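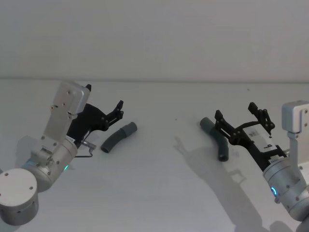
What is in the Flusness Weather Words dataset?

It holds 3,558 short entries, each recording one dialect word for weather, with its meaning, where it was heard and, if we were lucky, a sentence somebody used it in.

Flusness Weather Words
Last updated 27/09/2021
14 shares

Overview

The entries cover Flusness, Birkett and Gronine, which sit close enough together to share a bus and still can't agree on what to call drizzle. Salamatu Effiong started the list in the back of a diary one April, after hearing three people at the same stop describe the same rain. It grew much faster than we thought it would! The words boil down to 357 headwords once the different spellings are gathered together, and I still find new favourites every time I open the files.

Most of the list is about wet weather, as you'd guess. Wind comes next, then frost, then a small and slightly desperate section for sunshine.

What's in the folder

words.csv — one row per entry
headwords.csv — the grouped list, with our preferred spelling
places.csv — village names and the short codes used for them
notes.txt — longer remarks that wouldn't fit in a cell

Columns in words.csv

entry_id: a plain number, never reused
word: as the speaker or writer gave it, odd spellings and all
headword: the spelling we settled on
meaning: in everyday English
sentence: an example of use, may be blank
place: FL, BI or GR
source: S for spoken, L for letter, P for printed
sure: a score from 1 to 4, where 4 means we'd happily argue about it in public 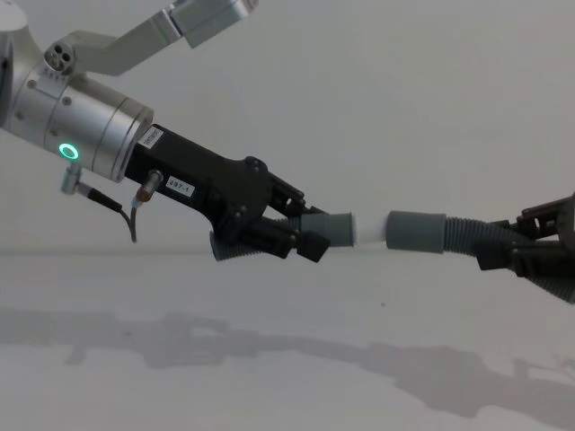
The sure column needs a bit more explaining. A score of 1 means a single person gave us the word and could not remember where they'd heard it. Please don't throw those rows out straight away — some of the loveliest words in the set began as a 1 and moved up when a second speaker from another family came out with the same thing. "Slathery" (rain that arrives sideways and then hangs about) sat at 1 for ages. It is now a 4, and Ibrahim Ekwueme has a printed source for it from a Birkett chapel newsletter.

How the words were gathered

Spoken entries come from chats in kitchens, shops and one very long queue at the Gronine ferry office. We wrote down the word first and asked about the meaning afterwards, so that we weren't feeding people answers. Letters came in after Grigoris Karagiannis put a notice in the parish magazine, and the reply pile was a joy to read. Printed sources are mostly newsletters, two farm diaries and a cookery leaflet with strong views on fog.

Vasilică Moldovan did the grouping into headwords. Where two forms could be the same word or could be cousins, they have been kept apart, and the doubt is written up in notes.txt under the entry number.

Spelling

There is no agreed way to write most of these. "Mizzock", "mizzick" and "missock" all go under mizzock. If you are searching, search the headword column first, then try word.

Known gaps

Birkett is thin on frost words. Gronine is heavy on sea fog, partly down to one superb talker who gave us a whole afternoon. Children's words are missing almost entirely and I would love to see someone fix that. Sound recordings aren't included, as we only asked people for permission to write things down.

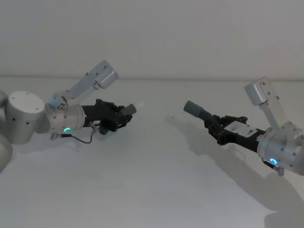 Two arms facing each other above the table.

Changes in this version

Mended the broken accents in places.csv
Split "hask" (dry wind) from "hask" (dry cough), a muddle that was entirely mine
Added the Zurberg letters, sent by a Flusness family who moved away and kept all their words
Removed double entries found by Bastian Rathjen

Using it

Free for teaching, research, crosswords, songs, whatever you like. Please name the dataset and keep the place codes with the words, as people here do care which side of the hill a word comes from. Corrections are very welcome, and so are new words, especially with a sentence attached. Put the village in the first line of your message and I'll get it into the right pile.

6 comments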